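Linell Two-Arm Sorting Station
Set-Up and Operating Guide
Section 4: Safe Working Practice for Bin-to-Plate Sorting

Revised August 22, 2018

This section covers the rules for running a button sorting task with both arms powered. Read Section 2 (Mounting and Cabling) and Section 3 (Emergency Stop) first. The rules apply to anyone who loads the bin, runs the arms or clears the table, at Troltville or at any other site using the station. Where your site has stricter rules, follow those.

4.1 Before You Power the Arms

1. Wipe the table and let it dry. Scuffs and stains that do not come off are acceptable. Grit and loose screws are not.

2. Set the parts bin on the left half of the table with the sloped lip facing the plates. Push down on each corner. If the bin rocks, turn it or replace it.

3. Set the green plate toward the back of the right half and the yellow plate toward the front. Leave a strip of bare table between them. The plates must be empty at the start of a run.

4. Place the push buttons in the bin by hand, spread over the floor of the bin. Do not stack them. Keep to the number on the job sheet, and never load more than 11.

5. Follow the arm cables by eye from the base to the wrist. They should have slack at each joint and should not pass under a plate or under the bin.

6. Move chairs back until they are outside the reach of both arms. Lock the casters if they have locks.

CAUTION: Cords on the floor are a trip hazard near a powered arm. Route them behind the table, or cover them where people walk. 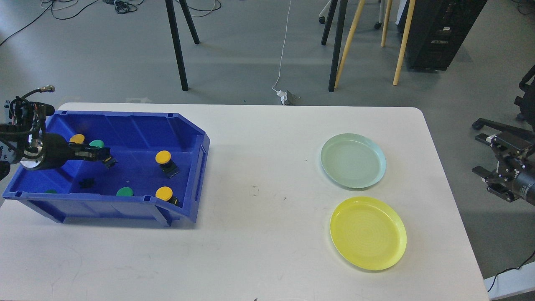

Can I reach into the bin to straighten a part while the arms are paused?
Only after you press the emergency stop and see the stop light come on. A pause holds the arms in place with the motors live, and a paused arm can restart from the control screen. Treat a paused arm as a moving one.

4.2 Starting a Run

1. Call out "arms live" and wait for a reply from everyone in the work area.

2. Release the emergency stop and turn the speed dial to low.

3. Home both arms. Watch the wrists as they come in over the table. Each gripper should clear the rim of the bin and the rims of the plates.

4. Run one full pick and place at low speed with a hand on the stop button.

5. If the first cycle is clean, raise the speed to the value on the job sheet. Do not go over 30 percent on a table that has no guard rail.

NOTE: The Okum control screen shows speed as a percentage of the arm maximum. The older Magesa screen shows it as a step from 1 to 13. Use the table in Appendix B to convert. Do not guess.

4.3 Shared Space Between the Arms

The middle of the table is shared space. Either arm can reach it, and most collisions we have had on record started there. The rule is that one arm at a time may enter. The other arm holds at its wait point until the first has left.

Set the wait points before the first run of the day - they are lost when the controller is reset. The left arm waits over or behind the bin. The right arm waits on its own side of the table. An arm that is holding a part counts as being in the shared space until it has let go of the part and lifted clear. 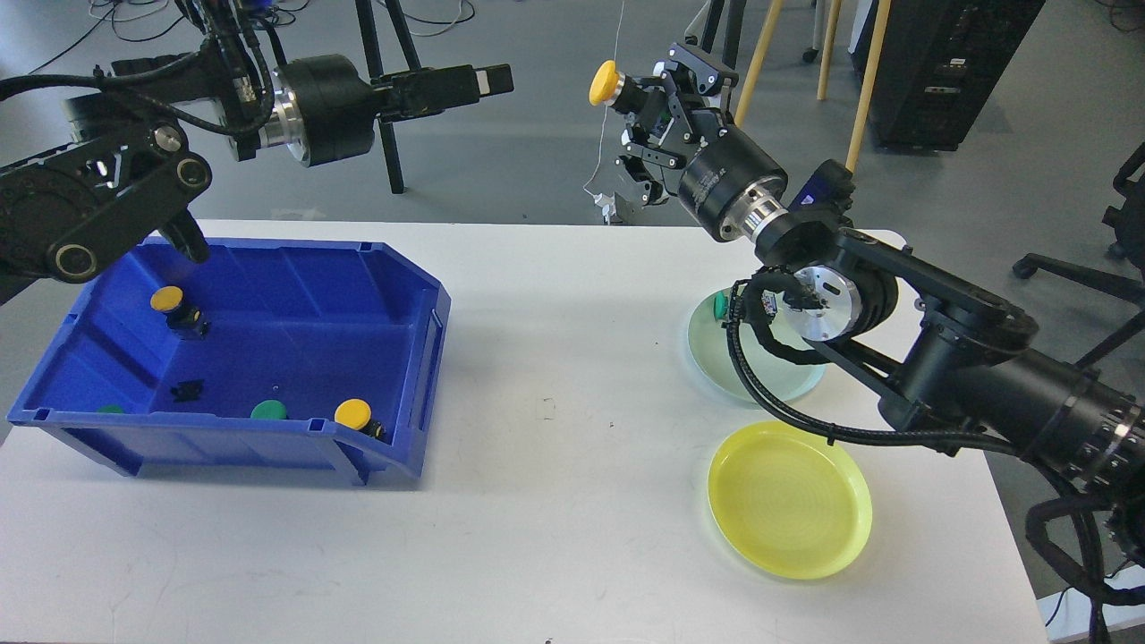
Hand-overs from one gripper to the other are an exception and need their own program. The receiving gripper must close fully before the giving gripper opens, with a delay of 2 seconds between the two moves. Do not shorten the delay to save time. If you see the part twist or slip during a hand-over, stop the run and check the finger pads on both sides.

4.4 Dropped or Broken Parts

1. Let the arm finish its current move, then press the emergency stop.

2. Wait for the stop light. Remove the part by hand.

3. If a button has come apart, remove all the pieces. A loose base can jam between the gripper fingers.

4. Enter the stop in the run log with the time and the reason.

5. Start again from step 1 of 4.2. Do not resume in mid-cycle.

WARNING: Never try to catch a falling part. Keep your hands outside the table edge whenever the stop light is off.
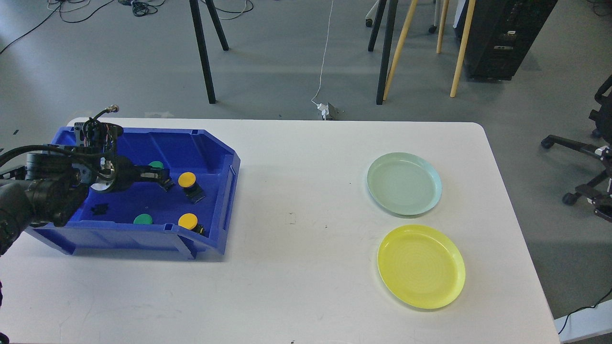

Figure 4-3. Left gripper at the parts bin, with the sorting plates at right.

4.5 Ending a Run

1. Send both arms to the rest position and press the emergency stop.

2. Empty the plates and return the buttons to their storage trays. Check each cap and base for cracks. Set damaged ones aside in the reject tray.

3. Switch off the controller at the cabinet. Leave the arm cables plugged in unless the station is to be moved.

4. Sign the run log. The log stays with the station and is reviewed every October, along with the finger pads and the wrist bolts. Torque values for the wrist bolts are in Section 6.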